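Open day at Patgate shows table clearing with hand-held grippers

Visitors to the Patgate workshop in Fundcombe were shown how household tidying is recorded for robots at an open day in January. The doors opened at 10am and the last group left shortly before five.

The project, called Isus, collects examples of ordinary jobs done in ordinary kitchens. A person works with a gripper held in the hand, and a camera mounted on it records each movement. The recordings are later used to train robot arms to do the same work.

Hsiu-ying Chang, who runs the project, gave the opening talk. She told visitors that Isus now holds 1,584 recordings of table clearing, out of a target of 1,700 for this stage. Of these, 946 were made in people's homes and the rest at Patgate.

"A bare worktop with three blocks on it is quick to set up, but it doesn't teach the arm much about a home," she said. "We want wrappers and bottle tops and things that roll away."

The table job drew the most questions. It mixes items that should be kept, such as a glass dish or a tin, with those meant for the bin, and the person holding the gripper has to decide which is which as they go. Crumpled foil and tissue are among the harder things to pick up – they change shape when the jaws close, and a light wrapper can slip out of the pads.

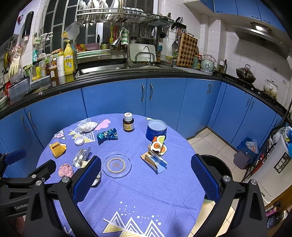

Visitors try it for themselves

In the afternoon 41 people signed up to use a gripper. Each was given a few minutes at a table and a short explanation beforehand. Sadao Iwasaki, who trains new operators, said most beginners squeeze too hard and move too fast.

"Go slowly, and keep the thing you are picking up in view of the camera," he told one group. "If you drop it, carry on. We keep the drops as well."

Several people asked about privacy in the home recordings. Ms Chang said households are told in advance what will be filmed and can ask for any recording to be removed. Letters and photographs are put away before work starts.

There was also a talk on the gripper pads, which wear down with use and have to be changed. The pads used at Patgate are fitted by Bălan, a small repair firm two doors along, which had a stall in the yard.

A second open day is planned, with washing-up as the main job on show. Places will be free but need to be booked through the Patgate front desk.

Related items
Repair stall to stay on at Patgate yard
Fundcombe library extends evening hours
Isus looks for more kitchens to record in

Contact the newsdesk | Copyright Fundcombe News | Back to top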